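Noso Aid Desk Closes Transit Site, Moves Families to Lencho

07/03/2021

The last 108 displaced families at the Drestik transit site have been moved to permanent shelters in Lencho, the Noso relief desk said. The site, which opened in November, stopped taking new arrivals two weeks ago.

Families were transferred in 14 convoys. Each household received a stove, bedding and a food ration for seven days. Parish registers recovered from Grorier were carried separately and are now held at the diocesan office, where staff are using them to reissue baptism and marriage records lost during the flight.

Etenesh Demissie, who coordinates shelter for the relief desk, said water supply remains the main constraint. Lencho has 2 working boreholes – enough for drinking and cooking, but short of what is needed for washing and livestock. A third borehole has been surveyed. Drilling depends on a permit from the district. 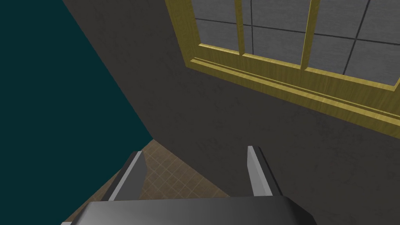 A two-fingered gripper with its fingers open, in a computer rendering.

Worship is being held in a school hall until a chapel site is agreed. Clergy from the two largest congregations share the hall and have set separate hours for services. The school reopens next term, and the hall will then be available only in the evening.

Return to Grorier is not planned at this stage. Most houses there lack roofs, and ownership claims on farmland are still before the land office. "People ask about the fields first and the houses second," Demissie said. The relief desk will accept copies of title papers at its Lencho office and forward them in batches.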